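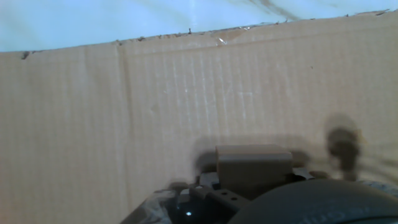 5. Recording a task in a carton

This section covers showing the arm a task that takes place inside or against a cardboard carton, using the Tridis hand controller. Read section 3 first if the arm has not been homed since it was last switched on.

Before you start

Set the carton down with one wall facing the gripper and check that it cannot slide. A torn or ragged top edge does no harm, but push down any flap that could catch on the wrist housing. Keep the lighting the same for the whole set of recordings. If the colour of the wall is close to the colour of the finger pads, the wrist view can be hard to read, so go slower until you get used to it.

CAUTION: Keep your free hand out of the carton whenever the hand controller is live. The arm follows the controller, even when you have only moved it to get comfortable.

Recording by remote control

1. Stand where you can see both the arm and the wrist view on the screen.

2. Open the Stotum recorder and choose New task. Give it a short name. Names longer than 43 characters are shortened in the list.

3. Hold the controller level, then squeeze the clutch. The arm will not move until the clutch is held.

4. Bring the gripper towards the carton wall and stop short of it. Let go of the clutch and check the wrist view.

5. Press Record. Wait for the short tone before you move.

6. Carry out the task at one steady speed. If you need to think, stop completely – small wandering movements get recorded along with everything else.

7. Press Record again to finish, then back the gripper away from the wall before you lower the controller.

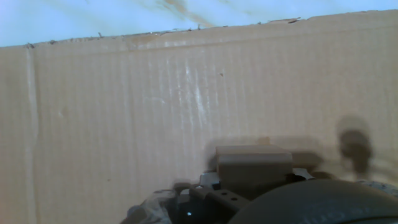
Judging distance is the part most new operators find hard. A flat wall of plain cardboard gives the eye very little to go on, and fine ribbing looks much the same from near and far. Use the shadow of the gripper as your guide. With a fixed overhead light, the shadow and the gripper draw together as the gap closes. Fold lines and scuffs are also handy for lining up left and right, provided you keep the same carton for the whole set.

Note: Loose plastic wrap should be cleared from the work area before you press Record. It can snag on the bracket below the fingers.

Guiding by hand

Some short movements are easier to teach by holding the arm. Select Hand guide, wait for the joints to go slack, and grip the arm above the wrist. Do not pull on the fingers or the mounting bracket. Hand-guided takes and remote takes can be kept in the same task, but label them, as the Carnurska trainer sorts them separately.

If the arm stops partway

Code 744 means the gripper has pressed against something for too long. Let go of the clutch, choose Release, and back away in a straight line. Delete the take and record it again. If the code comes up three times in the same spot, move the carton a little further from the base and repeat from step 4.

Questions about operator accounts go to Elsie Goodwin at the Ngata service desk. Have the task name ready, along with the code if there was one.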